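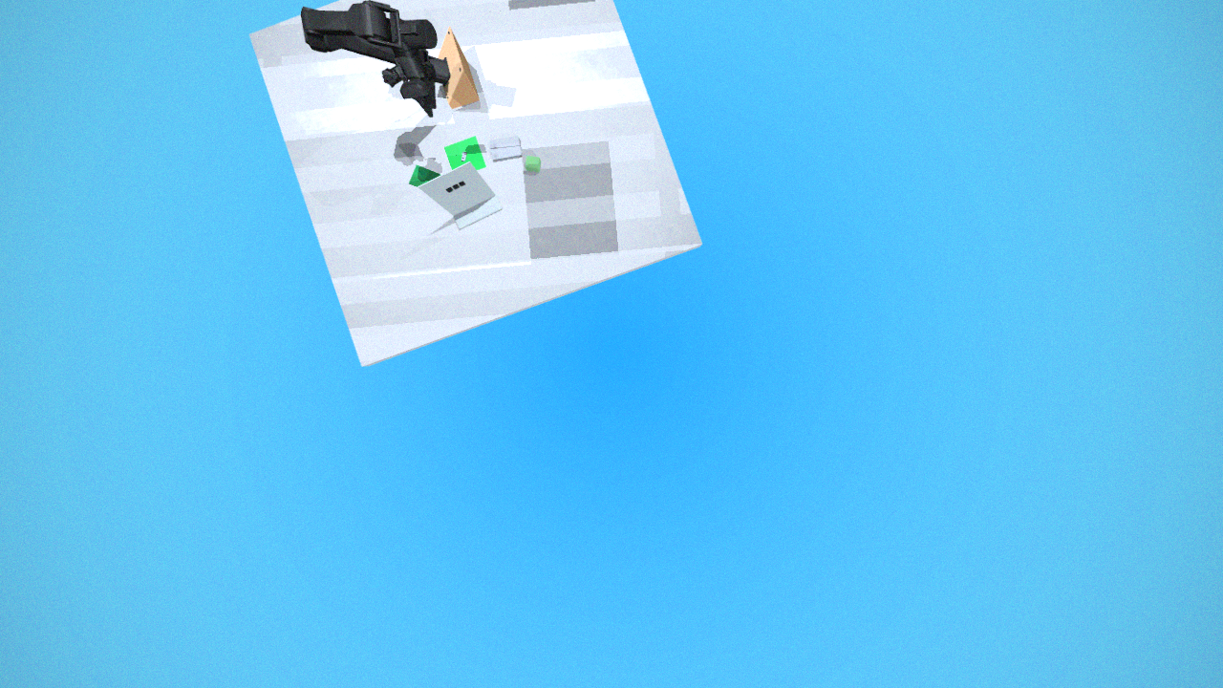 Can a machine do household or shop chores yet?

A few of them, if the job is narrow and the room is set up for it. Floors, dishes once they're racked, lawns with a wire around them, and cutting the same part over and over. Most of the rest is still your job.

Updated May 26, 2019

Tips for the house

Pick up before you run a robot vacuum. Cords, socks and rug fringe stop it more often than a low battery does. Tape down loose cord ends or hang them on a hook. Empty the bin after every run and cut the hair off the brush once a week.

Run it in one room at a time with the door closed. Ours at the Felitby house does the kitchen in 22 minutes that way, and it used to wander for an hour.

Laundry: the washer and dryer are as far as it goes. Folding machines have been shown at trade fairs, but you still have to clip each shirt in by hand. Fold while things are warm and you won't need the iron for most of it.

Windows: skip the stick-on window robots if your panes are small. A squeegee and a drop of dish soap is faster.

Tips for the shop

Picking up and putting away is the hard part. An arm can repeat a move all day if the part is always in the same spot. Mix the parts up and it needs to see them, choose a grip and keep from hitting whatever is next to them. Much of this gets worked out in simulation first. A slanted face is a good test, like the tan wedge with the black wrist pressed up against it in 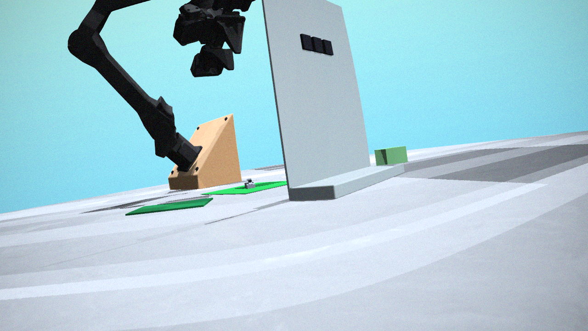 Sorting hardware is the chore people ask us about most. We priced a small arm for the Kasel shop in February and were quoted $2990, before the gripper and the table to bolt it to. For sorting screws and offcuts that made no sense. We bought bins and a label maker for $245 and the bench has stayed clear. If you do want to try an arm, start with plain blocks and work up from flat sides to sloped ones. In the simulated setup, the wrist is up against the slope of a tan wedge, and a sloped side gives a flat-jawed gripper less to hold than a square one.

Keep your hands out of the reach of any arm that has power, even a small one. Mark the reach on the bench with tape.

Dust collection is worth automating now. A switch that starts the vacuum with the saw is cheap and takes nearly no setup. Let it run on for a few seconds to clear the hose.

Glue-ups, sanding edges and sweeping under the bench are still hand work. Keep a bench brush on a nail by the vise.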